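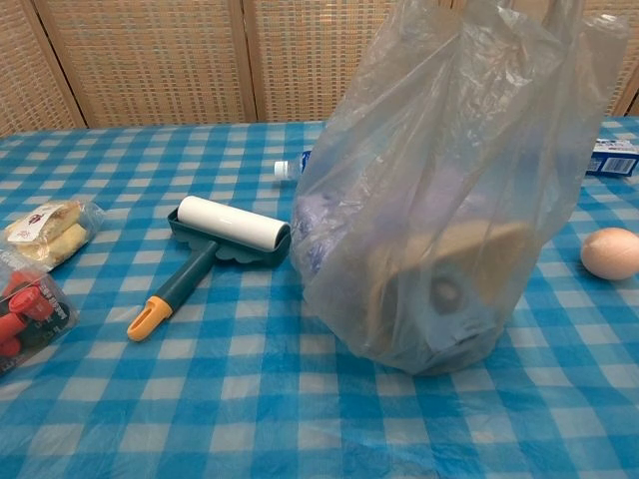

How to Sew a Gathered Apron Without a Pattern

6 min read

If you can sew a straight line, you can make this apron in an afternoon, and I promise you'll want to make another one right away! I learned it from my aunt in Pidville, who never owned a paper pattern in her life, and I've been making them for friends ever since (weddings, new apartments, one retirement).

You need a yard and a quarter of medium-weight cotton. Quilting cotton is lovely, and so is an old bedsheet with some wear in it. Checks and stripes are great for a first try, as the lines in the cloth show you exactly where to cut and fold. Wash and press the fabric first. Cotton shrinks, and it's heartbreaking to have that happen after you've put in the waistband.

Cutting

Cut these pieces:

Skirt: 36 inches wide, 22 inches long
Waistband: 18 inches wide, 5 inches long
Ties: two strips, each 32 inches by 4 inches
Pocket: 8 inches by 9 inches

I cut the skirt first, along one selvage, then fit everything else into what's left. Mark the center of the skirt's top edge and the center of the waistband with a tiny snip, no deeper than a quarter inch.

Hemming the skirt

Fold the two side edges in a quarter inch, press, fold again a half inch, press again and stitch. Then do the bottom, but make the second fold a full inch and a half. A deep hem gives the skirt some weight so it hangs beautifully. Press after every seam. It's the one thing I nag people about.

The pocket

Hem the top (one of the 8-inch sides) with a one-inch fold. Press the other three sides under by a half inch. Pin it on the skirt about 5 inches down from the top and a little right of center, or left if you're left-handed, then stitch the sides and bottom. Sew a small triangle at each upper corner, where all the strain goes.

Gathering

This is the fun part! Set your machine to its longest stitch and sew two rows along the top of the skirt, one a quarter inch from the edge and one a half inch. Don't backstitch, and leave long tails. Hold the two bobbin threads at one end and slide the fabric along gently, working toward the middle. Then do the same from the other end until the skirt measures 17 inches across. Spread the gathers out with your fingers so they aren't all bunched up in one place.

Waistband and ties

Press the long edges of the waistband under a half inch. Open one fold and pin that edge to the wrong side of the skirt, matching your center snips, with a half inch of band sticking out at each end. Stitch just below the lower gathering row, flip the band over to the front and pin it down so it covers the stitching.

For the ties, fold each strip lengthwise with right sides together, sew the long side and one short end, and turn it out with a chopstick. Fold in the raw ends of the waistband, tuck the ties in (pleat them a little if they're too wide), and topstitch all the way around.

Pull out any gathering thread that still shows, give the whole thing one last press, and try it on.

Adaeze Ogundipe wrote to ask if this works in linen. Yes, and it's gorgeous, but zigzag the raw edges before you gather or they'll fray all over your lap.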